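Microwave Questions, Answered by a Doubter
Bakilana Kitchen Notes: Frequently Asked Questions 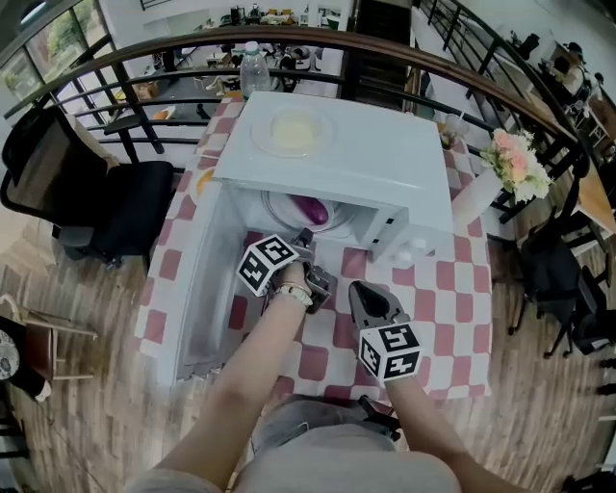 White microwave with the door open and the turntable in place.

Most of the mail we get about microwaves starts with "I read somewhere." This page collects the questions that keep coming back. Dilruba Weerakoon wrote the first version and Peninah Biwott argued with most of it, and what you see is what survived. Last changed July 29, 2021.

Does microwaving destroy the vitamins in my vegetables?

Some of them, sometimes, and so does every other way of cooking. Heat, time and water do the damage. If you boil broccoli and pour the water down the drain, part of the vitamin C goes with it. A short run in the microwave with a spoonful of water under a lid often compares well. We would not go as far as the people who claim it is the healthiest method there is. Those claims usually come with a steamer bag for sale.

Is it true that microwaves cook from the inside out?

No. We have heard this from grown adults with engineering degrees. The energy goes in from the outside and reaches an inch or so into most foods. The middle of anything thick gets hot the slow way, from the layer around it. A jelly donut fools people, because the sugary filling heats faster than the dry dough.

Can I cook a whole eggplant or potato?

Yes, if you pierce the skin in several places first. Steam builds up under a tight skin and has to go somewhere. Dilruba once skipped this step with a small eggplant and spent the evening with a sponge. Expect soft flesh and a limp skin. Anyone who tells you it will taste flame-roasted has not had a roasted one lately. For a dip with plenty of garlic and lemon, it will do.

Do I need a special cover, tray or crisping mat?

Probably not. An upside-down plate that is safe for the microwave works as a cover. We tried the Mostel crisping tray in February after a string of readers asked. It browned the bottom of a slice of pizza, and it did so after a long preheat, during which a skillet would have finished the job. If you own one and like it, fine.

What does "microwave safe" on a dish mean?

Less than you would hope. On plastic, it suggests the dish should hold up under the use the maker had in mind. It does not promise the dish will stay cool, and it says little about what happens after years of scratches and dishwashers. We heat food in glass or plain ceramic and keep the plastic tubs for the fridge. Skip anything with a metal rim, even a thin gold one from your grandmother's set.

Is the radiation leaking out and hurting me?

If the door closes properly and the seals are clean and whole, we see no good reason to worry. Microwaves are not the kind of radiation that makes food radioactive, and they stop when the power does. A bent door or a broken latch is another matter. Stop using it. And please don't buy the shielding sticker. A reader in Drisisstead sent us one, and as far as we can tell it is a sticker.

Why is my soup boiling at the edge and cold in the middle?

The oven heats in patches, and the turntable only helps so much. Stir halfway. Let it stand for a minute or two and stir again. With solid food, leave a gap in the center of the plate. None of this is clever, which may be why the product pages don't mention it.

Can water really explode in a mug?

It can boil over suddenly, yes. Water heated in a very smooth cup may go past its boiling point without bubbling, then erupt when you move it or drop in a tea bag. It's uncommon, but the burns are real. Put a wooden spoon in before you heat it, and don't run it longer than you have to.

Do lemon and vinegar clean the inside?

The steam does most of the work. A bowl of plain water, heated until the window fogs and left alone for five minutes, loosens nearly everything. Lemon makes it smell better. Peninah insists vinegar cuts grease, Dilruba thinks she just likes vinegar, and we have left it there. Wash the glass turntable in the sink once it has cooled.

Should I believe the wattage on the box?

Treat it as a starting point. Check whether the number is what the oven draws from the wall or what it puts into the food, as the first is always higher. If your frozen dinner is still icy after the printed time, your oven may be weak, or old, or the box may be dreaming. Add time in short bursts.

Are sensor reheat buttons any good?

On soup and rice, fair. On leftovers of mixed sizes, we would not trust them. A reader in Dirotstead with a $530 oven wrote to say she uses the "add 30 seconds" button and nothing else. We have had several letters like hers and none from anyone devoted to the popcorn button.

Will you recommend a brand?

No. We don't test enough ovens to say anything worth repeating. Buy one that fits your biggest dinner plate, and take the plate to the store with you.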